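首页 指南 装袋与打包 常见问题 留言
搜索本站 请输入关键词 搜索

Plivthorpe 零食礼袋使用手册
第二节 摆台、配货、装袋

上一节讲的是袋子怎么撑开、提手怎么理顺,你要是跳过来看的也没关系,我自己翻手册从来都是跳着翻的。这一节讲我最喜欢的部分:把零食全倒出来,摊一桌子,然后一样一样往袋子里放。真的,我每次到这一步都很兴奋,像小时候春游前一天晚上,书包开着口放在床边,隔一会儿就要过去摸一摸里面的饼干还在不在!

先说明一下,Plivthorpe 礼袋是个统称,里面包括纸袋、插卡和一张空白清单,零食要自己配。所以手册里写的都是做法,具体买什么看你家里人爱吃什么。我配的这批是给亲戚家小朋友和几位同事的,大人小孩混着来,口味比较杂,硬糖、软糖、膨化的、带小玩具的都有一点。

开始之前要准备的东西

一块平整的台面。餐桌、书桌、地上铺块垫子都行。我喜欢浅颜色、带一点石纹的,糖袋子花花绿绿的,放在上面一眼就能看清。深色桌布我也试过,咖啡色包装的小盒子一放上去就跟失踪了一样,找了我半天。

礼袋本身,撑好、立稳。

打算装进去的全部零食。注意是全部,包括你觉得可能放不下的那几样。放不下再拿走,比装到一半跑去柜子里翻要舒服得多。

一个计算器。手机上的当然也可以,我还是习惯用有实体按键的那种,手上沾了糖粉也敢按(手机我舍不得)。

一支笔,还有盒子里附的那张空白清单。

一两样不能吃的小东西,比如小玩偶、小摆件、钥匙扣。这个是可选项,可是收到的人往往记住的就是它。

剪刀先别拿出来。这一节用不到剪刀,放在手边只会忍不住去剪糖袋的口子,然后就少了一包。别问我怎么知道的。

步骤一:摊开

1. 把台面擦一遍,等它干透。

2. 所有零食正面朝上摊开,彼此不要压着。能看见名字和口味的那面朝你自己。

3. 大件放远一点,小件放近一点。纸袋最好立在远处的角上,不挡手。

4. 带尖角的盒子单独放一边。

5. 摊完以后退后一步看看。我每次退后一步都会发现点问题,要么全是一个颜色,要么甜的太多,咸的就孤零零一包。
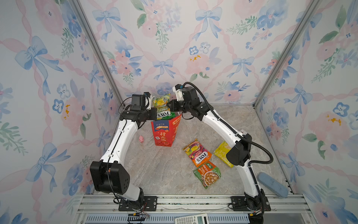 图2-1 零食小包和小物件摊在灰色大理石纹的底面上

注意:摊开的时候别急着分类。我以前会先分成甜的一堆、咸的一堆,后来发现分好堆以后人就懒了,抓起一堆就往袋子里塞,最后一袋子里上半截全是甜的。散着放反而会逼你每拿一样都想一想它该去哪里。

说到背景,我再啰嗦两句。有人喜欢在一面白墙前面装袋,我嘛,喜欢花墙纸,蝴蝶结、玫瑰、小蓝花,越像下午茶越好。装袋这件事本来就有一点仪式感,对着花花草草干活心情会好很多。这跟装得好不好没有关系,纯粹是我个人爱好,手册里本来不该写,可是既然是我写的手册,那就写了!

步骤二:记清单

6. 拿起一样,写一样,写完放回原处。清单上写品名就够了,不用抄配料。

7. 有外文名的,照着包装抄一遍,旁边再用中文写上你自己的叫法。比如我会写“绿袋茶糖”“橙紫袋水果糖”,打包的时候喊“绿袋茶糖在哪儿”,全家都听得懂。

8. 同一个牌子出了好几种口味的,一定要分开写。它们的袋子常常长得像亲兄弟,只有颜色不一样。有一回我把两种口味写成了一行,结果装完发现一袋里两包都是水果味,另一袋里一包糖都没有,只好整个倒出来重来。

9. 每一样的单价记在右边那一栏。小票要是丢了就先空着,后面补。

10. 小玩具、小摆件也要写进清单,写在最下面。

提示:附赠的空白清单是竖版的,一共16行。要是你的零食比较多,写到背面就行,背面也印了格子。我建议别超过正面那一页,写到背面的时候,那个袋子基本上已经提不动了。

步骤三:算一遍

11. 按清单把单价加起来。按慢一点,每加完一行在旁边打个小勾。

12. 总数写在清单右下角,圈起来。

13. 再从下往上加一遍。两次对得上就往下走,对不上就从中间找,我的错误多半出在“小盒子那一行”附近,因为小盒子总是有促销价,买的时候和写的时候记的不是同一个数。

去年我给整个楼层的同事准备,最后加出来将近1,461块,按完那一下我盯着屏幕看了好一会儿,又从下往上加了一遍,还是它。没办法,巧克力涨价了。从那以后我就在步骤三后面给自己加了一道关:总数出来以后,允许从台面上拿走一样。拿走哪样随便挑,拿走之前要先喝口水冷静一下。

小心:计算器别放在纸袋和你之间。拿零食的时候袖子会蹭到按键,我蹭没过一次总数,那一次我清单上还恰好没打勾。现在我固定把它放在最靠近自己的那条边上,手从它上面过,不从它旁边扫。

步骤四:决定谁当“门面”

这个词是我们家自己发明的。门面就是立在袋子口最显眼的那一样,别人一低头就能看见它。选得好,整袋都显得贵重;选得不好,就像菜市场回来顺手拎的。

14. 从台面上挑一样颜色最喜庆的。红色的罐子、红色的盒子优先,年节的时候尤其好用。

15. 把它贴着纸袋外面比一比,看看高度。最好比袋口矮一小截,提手能从它上方绕过去。

16. 比好以后先放在袋子旁边,不要装。门面是最后才进袋子的。

有朋友喜欢用浅色的东西当门面,说配粉白色的纸袋很温柔。我也承认好看,不过浅配浅拍照的时候容易糊成一片,送给长辈的话还是红一点讨喜。送给小朋友就完全没这个讲究了,小朋友的门面永远是玩具,你放什么金罐子银罐子他都看不见的,他只看得见那只小猪、小恐龙、小汽车。

步骤五:装袋

终于到了!这一步请把手洗干净,把头发扎起来,把猫请出房间。

17. 底层放扁的、硬的。小方盒、铁盒都适合垫底,放平,靠着一边的袋壁。

18. 第二层放整袋的糖。糖袋里有空气,捏一捏,让糖都落到袋子下半截,再横着放进去。捏的时候提着袋口的封边,不要掐中间,中间是最容易被糖的棱角顶破的地方。

19. 膨化类和脆的东西往上放,竖着插在糖袋的缝里。

20. 软包装的小东西用来填空。填到轻轻晃一下纸袋,里面不会哗啦哗啦响就可以了。

21. 门面进袋,正面朝外。

22. 小玩偶露一个头出来。只露头,别整个坐在最上面,一提起来就会掉。

23. 提手理直,让它们往上拱着,不要压在零食底下。

注意:每放一样之前,先把它提起来停一停,在清单上找到它,划掉,再放进去。这个“提起来停一停”的动作我强调很多次了,家里人都嫌我烦,可是漏装、重复装全靠它拦住。尤其是糖袋,颜色相近的时候,停那么一下你就会看清楚上面写的是茶味还是水果味。

小心:有棱角的盒子不要直接靠着膨化食品的袋子。路上颠一颠,到了就是一袋碎末。中间隔一包软糖最好。

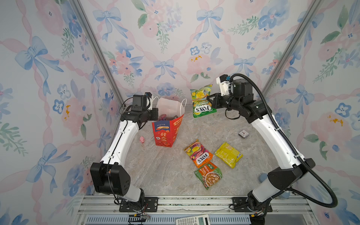

Aino Aaltonen 看过这一节的草稿以后给我写信,说她装的顺序跟我反过来,先放门面,再围着门面往周围填,理由是门面一旦定住了,剩下的东西自己就会找到位置,而且她从来不垫小方盒,她觉得盒子放底下会把纸袋的底撑出一条折印。

我照她的办法试了一个晚上。说实话,前半段很顺,门面立得特别稳,这一点我服气。到后面就不行了,门面一占住中间,糖袋只能往两边塞,两边一鼓,纸袋的侧折就撑开了,看着像吃撑了肚子。后来我改成门面先进、靠前壁、后面留一整块空间,效果就好多了。所以这里给一个变通的做法,你们可以任选:

变通做法(大门面适用)

A1. 门面高度超过袋深一半的,先放它,贴着前壁。

A2. 门面后面从下往上照步骤五的顺序装。

A3. 小方盒不垫底,改为竖着塞在门面背后,当个靠背。

A4. 最后检查前壁有没有被顶得鼓起来。鼓了就把门面往后让一点。

折印的问题我也去看了。用 Plivthorpe 的袋子,盒子垫底确实会留下一点印子,不明显,摸得出来。送人的话对方多半不会去摸袋子底,可是你心里要是过不去,在底下垫一张 Fokier 的硬卡纸就好,裁得比袋底略小,圆一下角。Dizon 的那种瓦楞垫片太厚,我放进去以后袋子站不稳,像踩着高跟鞋,往前一扑一扑的。

步骤六:装完的检查

24. 把纸袋放在台面上,松手,看它自己能不能站住。站不住的,八成是重的东西都在一边。

25. 单手提起来,走几步。听声音,看提手根部有没有拉扯。

26. 从上往下看一眼,能看到至少两种颜色。全是一种颜色的,换一样上来。

27. 清单上每一行都划掉了。没划掉的那一行,东西一定还在台面上,或者在某个人的嘴里。

28. 清单对折,插到袋子内侧。送人的话把写了价钱的那一栏先折到里面去,或者干脆重抄一张没有价钱的。我有一次忘了,把写着打折价的清单原封不动送到了阿姨手里,阿姨笑了一个下午。

重量方面,我个人的上限是2公斤,再重我就分两袋。这个是凭手感定的,提手根部到那个分量开始有一点点变形,我不喜欢。小朋友自己提的袋子要轻很多,把糖袋减掉一包,膨化的多放一包,看着还是满满的。

常见的小毛病

糖袋老是滑到底下去。多半是第二层放得太竖。横着放,封边朝上,再在旁边卡一样东西。

小玩偶站不住。拿一小团包装纸垫在它屁股底下,从外面看不见。不要用胶带粘,粘过的绒毛会结成一撮一撮的。

提手一高一低。回去看第一节里理提手的那一段,多半是一侧的绳结没有拉到底。

装完发现还剩好几样。这太正常了,剩下的放在一个碗里,就当是装袋人的工钱。我家的规矩是碗里的东西当晚必须吃完,这条规矩执行得非常好。

装完发现袋口太空。先别急着加零食,把底层的盒子换成高一点的,整体就抬上来了。我为了袋口好看多加过一整包软糖,回头一算又超了预算,还得回步骤三重新冷静。

绿色的糖和绿色的膨化食品总是拿错。清单上除了写颜色,再写一个特征,比如“印着吃的图案的那包”。Nilmini Fakir 教过我用 Tudent 的小圆贴纸做记号,贴在清单和包装背面,同色对同色。贴纸买一版能用很久,撕下来也不留胶,我觉得东西特别多的时候值得,平时就算了,贴来贴去比装还费工夫。

关于时间

我装一袋从摊开到折好清单,大概就是听完一张唱片的功夫,具体多长你看你爱听什么。上午十点左右是我最喜欢的时候,光线从侧面进来,包装上的字看得清楚,肚子也还没饿。千万别在饭前装!饭前装的袋子总是莫名其妙比清单少一点。

天热的时候,八月份前后,巧克力和夹心的东西请放到出门前再装。其它的可以前一天晚上装好,巧克力的位置先拿一样差不多大的东西占着,比如一小包纸巾,出门前换一下。我就干过忘了换的事,对方收到一袋很漂亮的礼物,里面有硬糖、软糖、小猪,还有一包纸巾。她后来说纸巾挺好用的。

一次装好几袋的做法

前面写的都是一袋一袋来。要是你像我过年那样一口气装11袋,顺序要改一改。

29. 袋子全部撑好,排成一行,底朝同一个方向。

30. 每次只拿一种零食,从头放到尾,再拿下一种。

31. 每放完一种,在清单上划掉这一种,走回第一袋。

32. 门面统一留到最后,一起放。不同人的门面不一样的话,先把名字卡插好再放门面。

33. 有忌口的那一袋放在最边上,单独装,最后装。花生、奶制品这些,请回头看包装背面的小字,别凭印象。我表弟对芒果过敏,他的那一袋我每次都用不同颜色的提手绳,怎么忙都不会混。

小心:多袋一起装的时候不要让两个人从两头同时开始放。听起来很快对吧?中间碰头的那一袋不是放了双份就是谁都没放。我和我先生为这一袋吵过架,后来改成一个人放,一个人递,递的人负责念清单。念的人可以偷吃,放的人不可以,轮流来。

收尾

34. 台面上剩下的包装纸、标签、断掉的提手绳一起扫掉。

35. 计算器清零。这个没什么道理,我就是看着上次的总数难受。

36. 没用完的小方盒和小玩具收回盒子里,贴上名字。上次收得不仔细,隔了几个月翻出来一个小盒子,摇一摇有声音,全家猜了一晚上里面是什么,最后是一颗扣子。

37. 装好的袋子放在阴凉的地方,不要叠放,也不要放在孩子够得着的高度,除非你已经准备好重新装一遍了。

下一节讲封口和名字卡,会用到剪刀,现在可以去把它找出来了。丝带准备两种宽度的,窄的绑提手,宽的打蝴蝶结,蝴蝶结我会教一种单手也能打的。

相关内容
第一节 撑袋与理提手
第三节 封口、丝带和名字卡
空白清单的横版与竖版怎么选
夏天送巧克力的几个办法
粉色纸袋配什么颜色的丝带
读者来信:我家的“门面”是一罐腰果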